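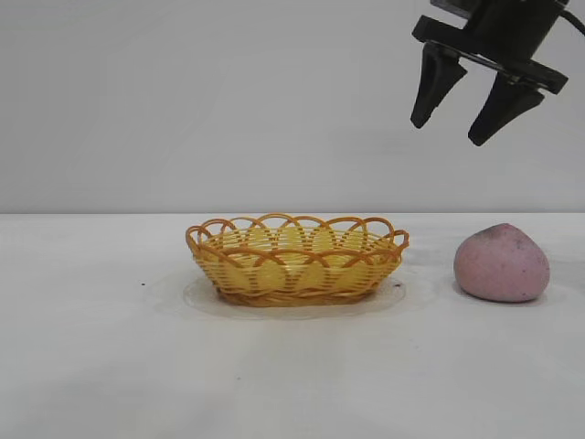
Ticket: Grey smudges on white tabletop, will not wipe off
Site: Gerkville, ground floor workroom
Category: Furniture and surfaces
Priority: Low
Opened: 01/01/2020
Status: Closed, with follow-up

Reported problem
The white tabletop has soft greyish patches that stay after the usual wipe down. They are worst towards the lower left and in the middle. The wall behind is fine. We only want to know if the top can be cleaned or has to be replaced. Table is from Tumska, bought in September.

Reply 1, support desk
Please tell us what you have been cleaning it with, and whether you can feel the patches with a fingertip.

Reply 2, site
Dastov surface spray and blue paper towel, most evenings. Can't feel anything. The patches look darker from the door side and nearly go away if you stand at the other end.

Reply 3, support desk
If they change with where you stand, it could be a film left by the spray. The Dastov spray is meant to be rinsed and most people don't rinse it. Please try the following on a small area first, near a corner.

1. Wipe with warm water only and a clean cloth. Dry it straight away with a second cloth.
2. If the patch is still there, use one drop of washing-up liquid in a bowl of warm water. Leave on for 30 seconds, rinse twice, dry.
3. Do not use cream cleaner, melamine sponges or anything with bleach. The top has a slightly matt finish and these will leave it shiny in places.

Wait 15 minutes before judging the result.

Reply 4, site
Did step 1 on the front left corner. Cloth came up grey. Corner is lighter than the rest now. Did step 2 on the same bit and could not see any further change.

Reply 5, support desk
Good, then it is mostly residue. Please do the whole top with step 1, changing the water when it goes cloudy. Work in strips from the wall edge forwards and overlap them.

Reply 6, site
Whole top done, four bowls of water. Lower left has come up well. Middle is better but there is still one faint patch, maybe the size of a saucer. Went over it again with washing-up liquid, no difference.

Reply 7, support desk
The last patch is likely to be wear in the finish, and cleaning won't shift it. A replacement top from Tumska is 76 plus delivery and we would not order one for a mark that size. If it spreads, reopen this ticket.

Resolution
Spray residue removed with warm water. One faint mark left in the middle, accepted by site. Dastov spray moved to the sink cupboard and swapped for plain water on this table. Ivanov cleaning contract sheet to be changed to match, still to do.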